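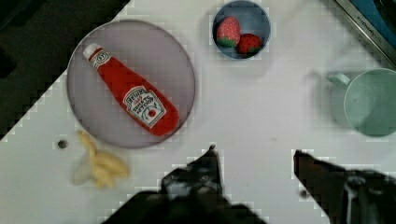 Ketchup bottle on the gray plate, strawberries in the bowl behind

Re: [residents-list] travel award - what counts as "published"?

Hi all,

Sorry for the slow answer, was on nights and then the weekend went. Replying to Anca's message, quoted here so people who joined since July can follow.

> From: Anca Jitaru
> To: residents-list
>
> Dear colleagues,
> I am in my second year and want to apply for the Brenditz travel award
> (the observership one, at Kolbridge). The call says applicants need
> "one published or accepted work as first author." I have a poster from
> the spring meeting, with the abstract printed in the abstract book, and
> a case report which is under review. Does either count? Also the call
> says a letter from the head of department, but ours is away until
> after the deadline. Can the deputy sign?
> And last thing, does the money come before the trip or after? I can't
> put the flights on my own card and wait.
> Thank you,
> Anca

OK, in order.

1. The poster. Yes if the abstract was printed with your name first. I asked the award office last year for someone else and they took it. Scan the abstract page AND the cover of the book, one PDF. They sent mine back the first time for having no cover page. Don't list the case report as published, put it under "submitted" with the journal name. They do check.
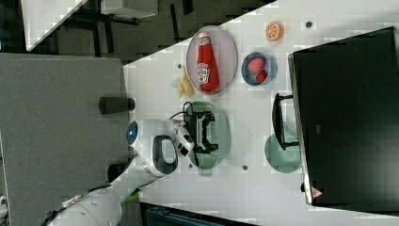

The arm over the table, monitor on the right

2. The letter. Deputy can sign but it has to say "acting head" under the signature and carry the department stamp. Two of ours went in last round without the stamp and both came back with three days to go, which was a bad week for everybody. Ask now. Draft it yourself and send it over for edits, you will get it back much faster than if you ask for one from scratch. Half a page is plenty. Who you are, what you've done on the ward, why Kolbridge and why this year.

3. Money. This is the part people get wrong so read slowly. The award is 800 and it's paid in two halves. First half on acceptance, once they have your bank form. Second half after you hand in the report. Flights you can ask them to book direct, there is a box on page two of the form, very small, right under the passport number. Tick it. I didn't tick it and waited 13 weeks for my money back. Lodging at the Garik house is arranged by the host side and you pay nothing, but breakfast only, and the kitchen there closes early.

Now some stuff that isn't in the call:

The score sheet. Oprea's old version is still going round the list and it's out of date, please stop forwarding it. The new one gives more weight to the personal statement and less to exam grades. Max is 49 points. Last round the lowest accepted score was well under that so do not talk yourself out of applying over one bad exam!
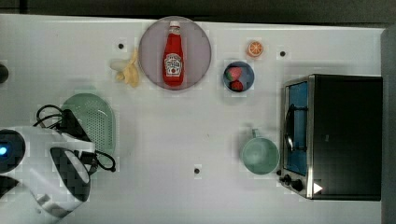
Interview

Ten minutes, by video, in English. Three people on the other end. They ask you to explain one case you learned from, and then they ask what you would do differntly. Have a case ready where the answer isn't "nothing." They also asked me what I'd bring back to my own department and I said something vague about teamwork - don't do that. Pick one procedure or one teaching session and say when you would run it.

Practice out loud with someone who isn't in your specialty. I ran mine with a friend from pediatrics who stopped me every time I used an abbreviation. Annoying, very useful.

Check your sound beforehand. The hospital wifi on the third floor drops calls, use the library.

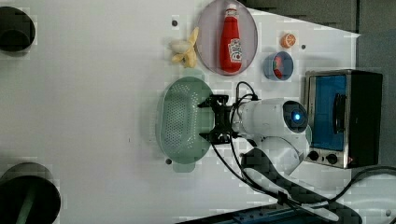 Gripper at the green colander

Visas. If you need one, apply the day you get the acceptance letter. The invitation from Kolbridge comes as a separate letter and you have to ask for it by email, it doesn't come on it's own. They want a passport valid six months past the return date.

Numbers, for whoever asked off list: 16 applications last time, four accepted. Those are decent odds.

Anca - send me your statement if you like, I can read it Monday after rounds, before 4 pm. Word file please, I can't mark up a PDF on my phone. Anyone else applying, same offer, but I can only do a couple so first come.

Form is the same as last year, only the bank page changed. If you saved the old one delete it.

Have to run, clinic.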